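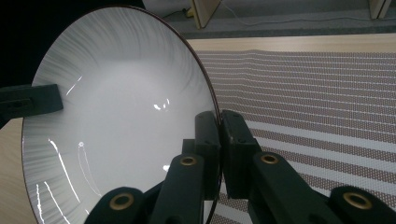
Looking After Big Serving Bowls, Especially the White Ones With a Dark Rim

If you have ever owned a wide, shallow white bowl with a thin brown line around the edge, you already know it becomes the one you reach for all the time. Pasta goes in it, then Sunday's salad, then a pile of peaches because the fruit basket is full, and before long it is living on the drainboard and never sees the inside of a cabinet. I've had big bowls like that for most of my married life, and I've chipped enough of them to have some opinions, so pour yourself a coffee.

Washing

I wash big bowls by hand even when the maker says the dishwasher is fine. Mostly this is a question of room. A wide bowl takes up half the lower rack, it stops the spray arm from reaching whatever is behind it, and it leans on its neighbors and knocks against them for the whole cycle. If you do want to use the machine, give the bowl a corner to itself, tilt it so the inside faces the spray, and make sure there's a finger's width of air all the way around the rim.

At the sink, fold a dish towel in half and lay it on the bottom before you run the water. My mother did this and I thought she was being fussy, and then I bought a house with a cast iron sink. Take your rings off too, or at least the ones with stones.

Hold the bowl by the wall with your whole hand spread underneath, and don't pinch it at the edge with soapy fingers. The rim is the thinnest part and the part most likely to slip. Wash the inside first, then turn it over and do the foot, which is the rough ring it stands on. People forget the foot! It is often unglazed, and it picks up grease from the counter and then leaves a faint gray circle on your good tablecloth.

Gray marks and what to do about them

White glaze shows everything. If you see fine gray lines inside a bowl, look closely before you start scrubbing, because plenty of bowls are made with streaks or brushwork fanning out toward the rim, and that is decoration and will stay put no matter how hard you go at it. (I once spent most of an evening on a bowl from the Kendavach outlet before my daughter asked me why I was trying to take the pattern off.) Decoration tends to follow the shape of the bowl. Marks from forks and serving spoons go every which way, and they gather in the bottom where the cutlery lands.

For real metal marks, make a paste of baking soda and a little water, about as thick as toothpaste, and rub it on with a damp cotton cloth in small circles. Let it sit a few minutes, rub again, rinse well. Most light marks will come away in one or two goes. For stubborn ones, a soft cleanser of the kind sold for glass cooktops works nicely, but try it on the underside first and go gently near any colored line. Steel wool makes the problem worse, so please leave it under the sink with the burnt saucepans.

Tea, beet and tomato stains are a different matter. Fill the bowl with warm water, stir in a spoonful of oxygen cleaner, and leave it overnight. In the morning, wash it as usual with dish soap and rinse it very well before any food goes in.

The rim

A painted or glazed rim line wants a little extra kindness. Skip the scouring side of the sponge there, and don't rest a metal ladle across it while you go looking for the forks. If the line has any gold or metallic sheen to it, keep the bowl out of the microwave entirely. A plain brown one is usually all right, but turn the bowl over and read the bottom, and if there's nothing there to read, I would heat the food in something else.

Run a fingertip lightly around the edge every now and then, slowly, when the bowl is clean and dry. You will feel a tiny chip long before you see it. A chipped bowl is still a lovely thing for lemons or car keys or a pot of bulbs in winter, but I stop serving food from it. Small flakes can keep coming away from a broken edge.

The bowl I use most is a Gellstead second, and it cost so little that I bought a spare. If you see a bowl you love in the seconds bin, buy the spare! They are never there when you go back.

Heat and cold

Ceramic doesn't care for surprises. Let a bowl come out of the refrigerator and sit on the counter for a good while before anything hot goes into it, and when you drain the pasta, swirl a cup of warm tap water around the bowl first and tip it out. It takes the chill off and the noodles stay hot longer, so you get two things for your trouble. A hot bowl should go down on a wooden board or a folded towel, never on a wet stone counter.

Drying

Stand a big bowl up in a plate rack and there's a good chance it will roll. I turn mine upside down on a thick towel with the handle of a wooden spoon under one side of the rim, so the air can get in. Otherwise the steam is trapped and you get a ring of water spots on the glaze. If you have hard water, as we do, wipe it with a cloth dampened with white vinegar and then a dry one, and the shine comes right back.

Putting it away

Stack big bowls no more than 3 deep, with something soft between each one. You can buy felt pads, and the Kaden ones I was given are very nice, but a coffee filter, a paper plate or a square cut from an old flannel sheet does the same job. Largest on the bottom, of course. Put them on a shelf between your waist and your shoulders if you can possibly spare one, as a wide bowl is an awkward thing to bring down from over your head, and you can't see what is sitting inside it.

If your cabinets are narrow, a bowl can be stored on its edge in an upright rack, as long as the slots are coated or padded and the bowl can't tip forward when the door opens. Mine live flat. I keep a clean dish towel folded in the top one, and when company comes I have the bowl and the towel in my hands at the same time, and the dust comes off with one wipe on the way to the table.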